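Chapter 6
Teaching a Gripper to Fold Clothes

What you will need from earlier chapters: jaw opening and grip force (Chapter 3), keeping a project log (Chapter 4).

By the end of this chapter you should be able to:
plan a set of demonstrations for a soft object
hold and move a hand-held gripper so that its recordings can be used
sort good recordings from bad ones and write down why
describe the state of a garment in words that a teammate will understand

6.1 The Wenville laundry project

In Chapter 5 the objects were hard. A block looks much the same after you pick it up as it did before, and if you know where one corner is you can work out where the others must be. Cloth does not behave like this. Lift a sleeve and the rest of the garment slides, bunches or turns over.

The robotics class at Wenville chose folding as its project for the second half of the year. The team was Seema Bhatia, Dezső Halász, Nantana Sitthichai and Abdelilah Sqalli, with Rekha Arumugam as their teacher. They called the project Rastodex. Their aim was modest: to record enough examples of a person folding a garment with a gripper for a simple program to learn the first fold.

A person holds the gripper and does the job with it, while a camera on the tool records the jaws and whatever lies in front of them. The program sees only what that camera sees. If the student looks at a sleeve but the tool is pointing elsewhere, the sleeve may as well be in another room.

The team agreed to work in ordinary bedrooms. A bare bench would have been easier, but people keep their clothes near beds, and a bed is soft, so the cloth sinks a little when the pads press on it. Patterned bedding was allowed. So were cluttered backgrounds, on the grounds that a program trained in tidy rooms might fail in any other kind.

A recording session starts with the jaws open and the garment between or just beyond the pads. With a folded garment, the student has to decide which layer to take hold of before moving in.

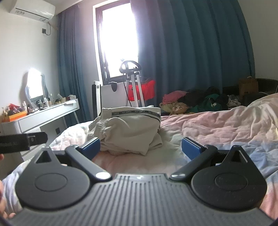 Dezső Halász wrote in the project log that thick layers were the hardest part of the whole job. The pads tended to take two or three layers when he wanted one, and he could feel the mistake in his hand before he could see it. He asked whether the class should record those failures as well or throw them away.

The class kept them, in a separate folder. Section 6.4 returns to this choice, which matters more than it may seem at this stage.

6.2 Naming the state of a garment

Before recording anything, the team needed words for what was in front of the gripper. Their first list was too long. Abdelilah had written a different word for almost every shape a shirt could take, and when two people labelled the same recording they seldom agreed. The list was cut down to four words:

Folded: the garment lies in layers and would keep its shape if slid across the bed.
Open: a front or edge has parted and the inside can be seen.
Flat: one layer lies over another without large wrinkles.
Heaped: none of the above.

A garment may be in more than one state at once. One panel can be nearly flat while the middle has fallen open, and in that case both words go in the log – the larger area first. Fastenings are noted too. A zip gives the pads something stiff to catch on, and the cloth beside it will not bend in the same way as the rest.

Light clothing needs extra care. White fabric can lose its creases near a bright window, so check a few seconds of each recording before you go on to the next.

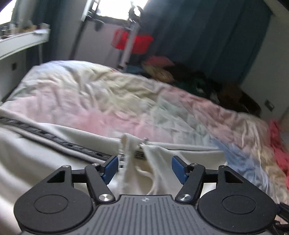
6.3 Planning your demonstrations

Rastodex began with a target of 1000 recordings. After the first month the team had about 200, and Rekha asked them to stop and look through what they had. Many were near copies, with the garment placed the same way and approached from the same side. The team wrote a plan before starting again.

Your plan should fit on one page. Write down the garments you will use, the starting state of each, the side you will approach from and who will hold the gripper. Change one of these at a time and log every change.

Activity 6A
Work in pairs with one garment and one gripper. The first student places the garment in one of the four states without saying which. The second writes down the state, then makes a single fold while recording. Swap after five folds. Compare your words at the end and mark each recording where you disagreed. Keep these for Section 6.4.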